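4　卓面の「片づき」は何によって判定されているか

4.1　残存物の数という前提

Kestton尺度が普及して以来、遊びのあとの卓面がどれだけ片づいているかは、そこに残っている物の数で表すのが慣例になった。残存物が少なければ得点が高く、多ければ低い。単純で、記録者の訓練にも時間がかからない。前節で見た先行報告の大半がこの尺度か、その簡略版を採用しているのも、まずはこの手軽さのためだと思われる。

筆者らもはじめはこの尺度で分析を組み立てた。しかし、PlorcombeとPhuthongの二つの施設で集めた卓面写真694枚に得点をつけ終えた段階で、この得点が何を測っているのかについて、かなりの疑いを持つに至った。本節ではその疑いを順に述べる。先に断っておくと、筆者らは代わりの尺度を提案できる段階にない。提案できるのは、既存の得点をもとに書かれた結論のいくつかを、いったん保留にすることだけである。

Kestton尺度の手引きには、残存物とは「活動に用いられ、所定の収納場所に戻されていない物」であると書かれている。この定義は一読したところ明快だが、写真から判定しようとするとすぐに行き詰まる。写真には所定の収納場所が写っていないことが多く、写っていたとしても、それがその物の収納場所であるかどうかは写真からはわからない。卓上の皿が戻し忘れられた皿なのか、次の活動のために出された皿なのか、あるいはいつもそこに置かれている皿なのかも、同様にわからない。手引きはこの点について「文脈から判断する」と述べるにとどまる。判断に使える文脈が何であるかは書かれていない。

Azevedoは、この曖昧さは実用上の問題にならないと論じている。Olga Azevedoの主張は、記録者が十分に訓練されていれば判定はほぼ一致する、したがって定義の細部にこだわる必要はない、というものである。だが、一致していることと、同じものを正しく測っていることは別の問題である。全員が同じ誤った手がかりを用いていれば、判定はよく一致する。一致率の高さを妥当性の証拠として引く論文は少なくないが、その引き方には賛成できない。

4.2　二つの物しかない卓面

残存物の数という前提が特に頼りなく見えるのは、物がごく少ない卓面の場合である。直観的には、少ないほうが判定は容易であるように思える。ところが、評定者167名に写真を見せ、「片づいている」「片づいていない」「片づけの途中である」のいずれかを選んでもらったところ、意見が割れたのは物の多い卓面よりも、むしろ物が二つか三つしかない卓面であった。

物が多い卓面では、判定はほとんど迷われない。積み木と布と食器の玩具が重なっていれば、評定者はすぐに「片づいていない」を選ぶ。何も載っていない卓面でも迷いは少ない。問題はその間である。皿が一枚、食べ物の玩具が一つ、という状態を前にすると、評定者は自由記述欄に長い説明を書きはじめる。皿に食べ物を載せようとしていたのだろう、という者がいる。食べ終えて皿を空けたところだ、という者もいる。二つの物は無関係で、別々の子どもが別々に置いていったのだろう、という者もいた。どれも写真から読み取れることを越えている。

図3にその型の卓面を示す。皿は卓の左側、とうもろこしは右側にあり、両者は大きく離れている。皿の上には何も載っておらず、とうもろこしは丸い先端を左上に向けて斜めに横たわっている。Kestton尺度の得点にすれば、残存物二、それで終わりである。二つの物が離れているという、見る者が最初に気づくであろう事柄は、得点のどこにも入らない。
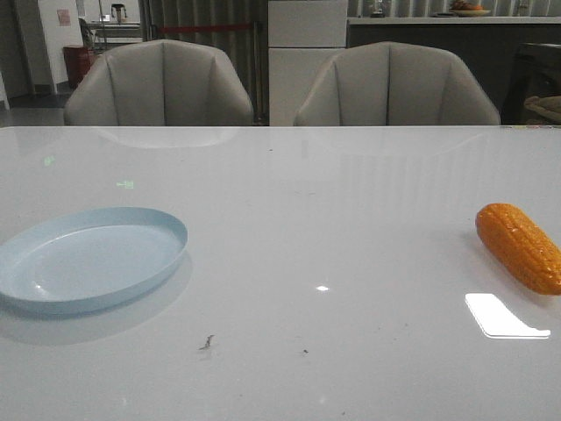 図3　白い光沢卓面に置かれた浅い水色の楕円皿（左）と、とうもろこしの玩具（右）。奥に灰色の椅子が二脚見える。

二つの物の隔たりをどう扱うかについては、Ballance法が一つの答えを用意している。同法では、同じ活動に属する物どうしの距離が1,000ミリメートルを超えた場合に「散在」と判定し、残存物の得点に補正を加える。補正という考えそのものには理がある。だが、閾値の根拠を原報告にさかのぼって調べても、それらしい実験は見あたらなかった。大人の腕が届く範囲を目安にした、という短い記述があるだけで、誰の腕をどのように測ったのかは示されていない。子どもの遊びの卓面に大人の腕を当てはめる理由も述べられていない。

加えて、この閾値は卓の大きさに左右される。Plorcombeで使われている卓は幅1,600ミリメートルで、両端に物を置けば容易に「散在」となる。Phuthongの小さな丸卓では、どのように物を散らかしても「散在」にならない。先行報告のなかには、この二つを同じ表に並べ、一方の施設の子どもは物を散らかしやすいと結論したものがある。筆者らには、卓の幅の違いを子どもの性質の違いと読み替えたようにしか見えない。卓の寸法を記載していない報告も複数あり、それらについては読み替えが起きているかどうかを確かめることさえできない。

ほかにも、「同じ活動に属する」という条件が残っている。皿ととうもろこしはどちらも食事のごっこ遊びに使えるが、それだけで同じ活動に属すると言えるのか。とうもろこしの玩具は、粒の並んだ表面の手ざわりのために、食べ物としてよりも握る物、転がす物として扱われることがある。Phuthongの観察記録には、とうもろこしを電話として耳に当てていた例や、粘土に押しつけて粒の模様をつけていた例が残っている。浅い楕円の皿も、舟として水に浮かべられ、帽子として頭に載せられる。物の種類から活動を推定する手続きは、玩具の製造者が想定した使い方を、子どもの使い方として記録することになりかねない。

4.3　向きと縁

評定者の自由記述には、物の数にも距離にも触れず、物の向きを判断の理由に挙げたものがかなりあった。斜めに置かれている物は「放り出された」と書かれ、卓の縁に平行な物は「置かれた」と書かれる傾向がある。図3のとうもろこしのような斜めの置かれ方は、この読み方では散らかりの徴候とされる。

この読み方はどこまで信用できるだろうか。筆者らの見るところ、あまり信用できない。とうもろこしの玩具は細長く、断面が丸い。手を離したあとでわずかに転がれば、縁に平行に置かれたものも斜めになる。逆に、無造作に放られたものがたまたま縁と平行に止まることもある。止まったあとの写真から、どちらであったかを知る方法はない。皿にいたっては、楕円であるためにかろうじて向きが言えるが、円い皿であれば向きという手がかりははじめから存在しない。向きを重んじる評定者にとって、円い皿はいつも同じ程度に片づいて見えることになる。

卓の縁との関係も同様である。写真では、縁の近くにある物が画角の端で切れていることがある。評定者のうち何名かは、切れている物を「卓から落ちそうである」と読んだ。写真の端と卓の端は同じではない。それでも、写真の端で切れた物は、全体が写っている物よりも不安定に見えるらしい。この効果は、撮影範囲の設定だけで片づきの評定が動きうることを意味する。先行報告の図版を見直すと、卓全体を写したものと一部しか写していないものが同じ分析に入れられている例が見つかる。著者たちがこれを問題にした形跡はない。

筆者らの資料も、この批判を免れるものではない。694枚のうちには卓の四辺がすべて写っているものと、そうでないものが混在している。前者だけに限って分析をやり直すことも検討したが、残る写真が二つの施設のあいだで大きく偏るため、比較としての意味を失うと判断した。以下の議論でも、この偏りは解消されていない。

4.4　表面の光沢と「物に見えるもの」

卓面そのものの性質は、片づきの研究ではほとんど取り上げられてこなかった。卓は物を載せる台であり、背景である、という扱いである。しかし、白く光沢のある卓面の写真を判定してみると、背景がおとなしく背景にとどまってくれないことがわかる。

図3の卓面には、天井側の光源が斜めの縁をもつ白い四角として映り込んでいる。とうもろこしのすぐ手前にあるため、縮小した図版では紙片か薄い札のようにも見える。皿の右下には皿の縁の灰色がかった映り込みがあり、奥の左側の椅子は、背もたれが卓面に淡く映っている。左奥には緑色の小さな光点もある。評定者に物を数えさせる課題では、こうした映り込みを物として数える誤りが繰り返し生じた。光沢のない木目の卓では、同じ誤りはまれである。

ここから直ちに、光沢卓面の得点は信頼できないと言いたくなるが、それも急ぎすぎであろう。誤って数えられた映り込みは、評定者に写真をもう一度見せると、多くの場合すぐに訂正された。時間をかければ避けられる誤りである。問題は、先行報告の多くが一枚あたりの判定時間を短く制限していたこと、そして卓面の材質や仕上げを記録していなかったことにある。短い時間で判定された光沢卓面の得点に、映り込みがどれほど混じっているかは、いまとなっては推定のしようがない。

映り込みよりも厄介なのは、ごく小さな汚れである。図3の中央下寄りには、食べかすのような黒っぽい点があり、その少し右にさらに小さな点がある。白い卓面だから目につくが、濃い色の卓であればまず見落とされる大きさである。Kestton尺度はこれを残存物とみなさない。手引きに「活動に用いられた物」とある以上、かすや塵は対象外となる。ところが評定者の自由記述では、こうした点がしばしば決定的な理由として挙げられていた。物は少ないが、拭いていないので片づいていない、というのである。

拭いていない、という推論の当否は写真からは決められない。拭いたあとに落ちたものかもしれず、布の届かなかった箇所かもしれない。ただ、評定者が片づきという語のもとに、物を戻すことと面をきれいにすることの両方を含めているのは確かである。尺度の側は前者だけを含めている。同じ「片づき」という語で呼ばれていても、測る側と答える側では範囲がずれている。Azevedoの言う判定の一致は、訓練によって評定者に後者を忘れさせた結果とも読める。

二つの施設の保育者に聞き取りを行ったときにも、このずれは現れた。片づけの時間に何をするかを尋ねると、Phuthongの保育者は物を棚に戻すところまでを述べ、卓を拭くのは「掃除」であって別のことだと答えた。Plorcombeの保育者は、拭き終えるまでが片づけであり、物が棚に戻っていても卓が汚れていれば終わっていない、と答えた。どちらが標準的かを論じるつもりはない。一つの尺度で両者の卓面に得点をつけ、施設間の差として報告することに、どのような意味があるのかを問いたいのである。

4.5　部屋の側の手がかり

評定者が見ていたのは卓の上だけではなかった。卓の周囲に写っている家具も判定に影響していたと考えられる。椅子が卓に沿って並んでいれば、卓上の物が同じでも「片づいている」の側に傾く。椅子が引かれたり横を向いていたりすれば、反対の側に傾く。

図3で卓の奥に立つ二脚の椅子は、背もたれの上部しか見えない。縦の縫い目で区切られた丸みのある背で、いずれも淡い灰色の張りぐるみである。二脚のあいだには背の高い白い収納棚があり、平らな扉がついている。この背景について評定者が書いたことは興味深い。ある者は、整った家庭の食堂であるから玩具が二つ残っているだけで目立つ、と書いた。別の者は、整った部屋なので多少の物があっても片づいて見える、と書いた。同じ家具から正反対の結論が導かれている。

収納棚についても似たことが言える。棚が写っていると、評定者は卓上の物の戻り先をそこに求めたがる。図3の白い棚に玩具や皿がしまわれるのかどうかを示すものは、写真のなかに何もない。それでも「棚がすぐそこにあるのに戻していない」という記述は一つや二つではなかった。棚の写っていない写真では、当然ながらこの種の記述は出てこない。棚があるかないかで評定者の厳しさが変わるのであれば、写真の背景を統制していない研究は、棚の写り込みを片づけの水準として報告している可能性がある。

この点を確かめるため、筆者らは背景を灰色に塗りつぶした写真を用い、同じ評定者に再度の判定を求めた。結果の解釈には慎重でありたい。塗りつぶしによって判定が変わった写真は確かにあったが、変化の方向は一定せず、厳しくなったものも甘くなったものもある。塗りつぶされた写真そのものが不自然であり、評定者が何か隠されていると感じた影響も排除できない。実際、隠された部分にはもっと多くの物があるはずだ、と書いた者がいる。背景が影響するという見方には傾いているが、この手続きで示せたとは考えていない。

4.6　時刻の問題

最後に、写真がいつの卓面を写しているかという問題に触れておく。Plorcombeの写真はいずれも午前の遊びの直後に撮られている。Phuthongの写真は、11月に撮られた一部が昼食の前後にまたがっている。昼食をはさむと、卓の上にはごっこ遊びの皿と本物の皿が入れ替わりに現れる。浅い樹脂製の皿は玩具としても食器としても使われうるため、写真だけでは区別がつかない場合がある。

Kestton尺度では、食器は食事の時間には残存物に数えず、遊びの時間には数える。ということは、同じ皿が同じ位置にあっても、時刻の記録しだいで得点が変わる。尺度としてそれは当然だという反論もあるだろう。文脈を考慮しているのだから、むしろ精密である、と。だが、先行報告のうち撮影時刻を一枚ごとに記載しているものを、筆者らは見つけられなかった。時刻の記録を欠いたまま、食事の時間か遊びの時間かを皿の有無から推定し、その推定をもとに皿を数えるかどうかを決めているとすれば、手続きは循環している。

筆者らの資料では、時刻の確認できない写真を施設間の比較から除外した。除外によって得点の平均は動いたが、動いた理由が時刻にあるのか、除外された写真に丸卓が多かったことにあるのかは切り分けられていない。次節の表では、除外前と除外後の値を並べて示す。どちらの列についても、4.2で述べた卓の幅の違いと、4.4で述べた「片づき」の範囲のずれは補正されていない。表の読者には、施設名の並びを子どもの片づけの上手下手の順位として読まないよう求めておく。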